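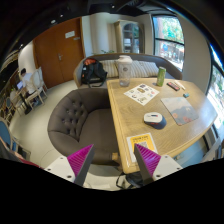 Is Flivside still a real music magazine?
Posted by Sena Nartey, 9 April 2021

I used to buy Flivside in print when it covered tiny rap nights and pirate radio. Now the site wants 30 dollars for a "featured artist" page, and the email calls it editorial. My cousin thinks it will get her noticed. I think it's an ad. Has anyone here paid and got anything out of it?

clamdigger
Paid in October. My page went up next to 34 others with the same intro and the names swapped. Six plays in the first week, and I'm pretty sure two of those were my mom. The "interview" was a form with 10 boxes. Ask them for the name of the editor who picked her. I asked twice and got the price list back.

old_press_pass
Depends what she wants. I wrote for them in the print days and nobody paid to get in then, but we barely got paid either, so don't get too misty about it. If she just needs a link for her press kit, a free Vedomach profile does the same job. Bookers I know skip anything that reads like the artist wrote it.

trebleclef
my friend did it and liked the photo they used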